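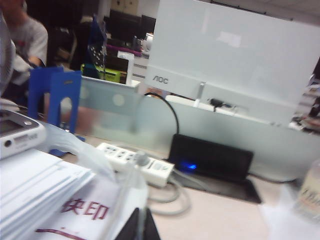

로사우라 빌카는 책상을 칸막이로 나누면 옆 사람의 시선보다 옆 사람의 물건을 먼저 막게 된다고 적었다. 콘수엘로 유팡키는 여기에 동의하면서도 전선만은 어느 칸막이로도 막지 못한다고 덧붙였다.

칸막이 책상은 여러 사람이 나란히 또는 마주 보고 앉도록 상판을 잇고 그 사이에 낮은 가림판을 세운 사무용 가구이다. 사무실, 연구실, 학원 교무실 등에서 쓰인다. 천장까지 막힌 개인실이나 어깨 위로 올라오는 높은 파티션과 구별하여 낮은 칸막이 책상이라고도 한다.

구조

상판, 다리, 가림판의 세 부분으로 이루어진다. 상판은 밝은 베이지색이나 흰색이 많고, 깊이는 80cm인 제품이 흔하다. 가림판에는 반투명 유리, 아크릴, 천을 씌운 판이 쓰인다. 반투명 유리는 빛을 통과시키면서 건너편의 윤곽을 흐리게 하고, 천을 씌운 판은 핀을 꽂을 수 있다. 가림판은 상판에 금속 부속으로 고정하거나 상판 뒤쪽의 홈에 끼운다.

가구 회사 에브홀름의 사무용 계열은 앞쪽 가장자리에 색이 있는 금속 테를 두르고, 플란디에의 계열은 테 없이 상판 끝을 둥글게 깎는다. 두 계열 모두 가림판을 나중에 따로 달 수 있다.

상판 위의 물건

놓이는 물건은 크게 기기, 서류와 문구, 개인 물품으로 나뉜다. 기기에는 모니터와 노트북이 있으며, 모니터 뒷면이 건너편 자리를 향하는 배치에서는 케이블이 가림판 위를 넘어가기도 한다. 멀티탭은 바닥에 두는 것이 오래된 방식이지만 충전할 기기가 늘면서 상판 위로 올라온 경우가 많다. 남는 선은 감아서 멀티탭 옆에 둔다.

서류는 북엔드나 파일꽂이로 세워 두거나 그대로 쌓는다. 인쇄소에서 받아 온 종이봉투를 풀지 않고 서류 더미 옆에 두는 일도 잦다.

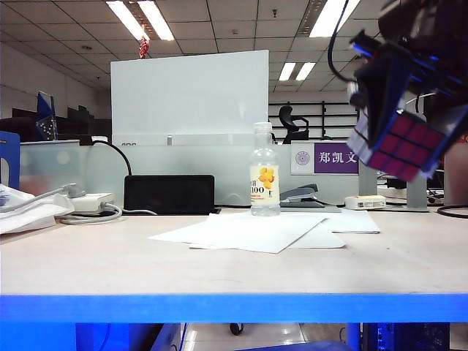
문구의 자리는 사용 빈도에 따라 정해진다. 필기구와 메모지는 손이 닿는 앞쪽에, 테이프나 펀치는 뒤쪽에 놓는 것이 보통이다. 종이를 자주 묶는 자리에서는 사정이 달라서, 펼쳐 놓은 종이 바로 곁에 회색 스테이플러가 나와 있고 작은 흰 상자는 책상 뒤쪽 가장자리로 물러나 있다. 음료는 뚜껑이 있는 병이 권장된다. 그러나 병을 종이 위에 올려 두면 병 표면의 물기가 종이에 배기 쉬우므로, 정리 지침에서는 받침을 쓰거나 서류와 떨어진 구역을 정하도록 한다.

개인 물품

개인 물품에는 작은 깃발, 화분, 사진, 손에 쥐는 장난감이 포함된다. 장난감 가운데 오래 쓰인 것이 루빅스 큐브이다. 차지하는 자리가 작고 소리가 크지 않으며, 맞추다가 도중에 내려놓아도 된다. 기본형은 6개의 면을 가지며 면마다 아홉 칸으로 나뉜다. 칸에 색 스티커를 붙인 것과 색이 있는 플라스틱을 쓴 것이 있다. 스티커형은 칸 사이로 검은 몸체가 드러나 격자가 굵게 보인다.
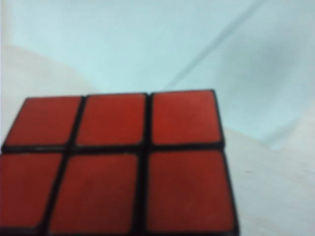 정리 방식

사무용품 회사 프레빅스가 펴낸 안내서는 상판을 작업 구역과 보관 구역의 2개로 나누도록 한다. 작업 구역에는 그날 쓰는 물건만 두고, 나머지는 가림판을 따라 한 줄로 붙인다. 비닐봉지와 빈 봉투는 어느 구역에도 두지 않고 바로 치운다. 하이르 콘도리의 정리표는 이보다 세분되어 항목이 14개이며, 전선과 충전기에 가장 많은 칸을 할애한다.

개인 물품의 취급은 사무실마다 다르다. 한 자리에 하나만 허용하는 곳이 있고, 퇴근할 때 서랍에 넣게 하는 곳도 있다. 자리를 돌려 쓰는 공용 좌석제에서는 개인 물품을 사물함에 보관하며, 큐브처럼 여럿이 만지는 물건은 공용 선반에 둔다. 큐브의 스티커는 손때가 타면 얼룩이 남으므로 마른 천으로 닦고, 가장자리가 들뜬 것은 새것으로 바꾼다.

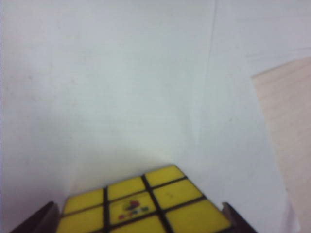 노란 면이 위로 놓인 큐브. 가운데 칸에 작은 로고가 인쇄되어 있다.

같이 보기
파티션
멀티탭
북엔드
공용 좌석제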